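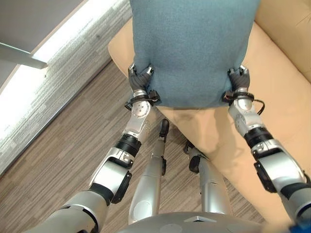 What Is a Feeling?

Print this page | E-mail this page

A feeling is something that happens in your mind and your body at the same time. When you are scared, your heart beats faster. When you are sad, your throat can feel tight. When you are angry, your face might get hot.

Everyone has feelings. Babies have them, grandparents have them, and so does your teacher. You don't choose a feeling, so you can't get in trouble for having one. You do have a say in what you do next. Being angry is all right. Hitting your brother is not.

Why give a feeling a name?

A feeling can seem very big when you don't know what to call it. Ilgın was cross all through breakfast on the day her class was going to the pool. She didn't want her toast. She didn't want her shoes. Her mum, Perihan, asked what was the matter, and Ilgın said, "Nothing." In the car she said, "I think I'm worried about the deep end." Then they could talk about the deep end.

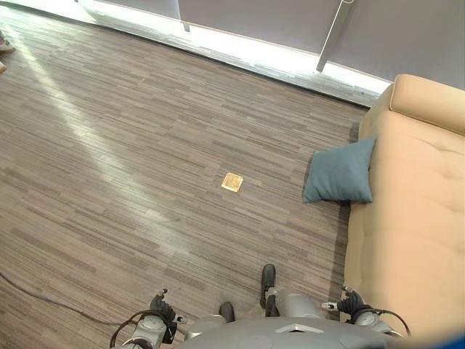

Sometimes you have two feelings at once. You can be happy to move to a new house and sad to leave the old one. Grown-ups call this having mixed feelings. It can be confusing, but there is nothing wrong with you.

Telling someone

Pick a person you trust. It could be a parent, an aunt, a coach or a neighbour you know well. Pick a time when they can listen — while they are on the phone is not a good time. You can start with "I feel" and then add the word. If you don't have the word yet, you can draw the feeling or say what colour it is.

If the first person is too busy or doesn't understand, try again later or tell someone else. Keep going until somebody listens.

What if a friend tells you?

Listen until they have finished. You don't have to fix it. You can say, "That sounds hard," or just sit with them. If your friend says that someone is hurting them, tell an adult straight away, even if you promised to keep it secret.

Words to know

Disappointed: sad that something you hoped for didn't happen.
Jealous: upset that someone has what you would like.
Relieved: glad that a worry is over.

Written by Geetha Menon. Last updated March 2019.

Print this page | E-mail this page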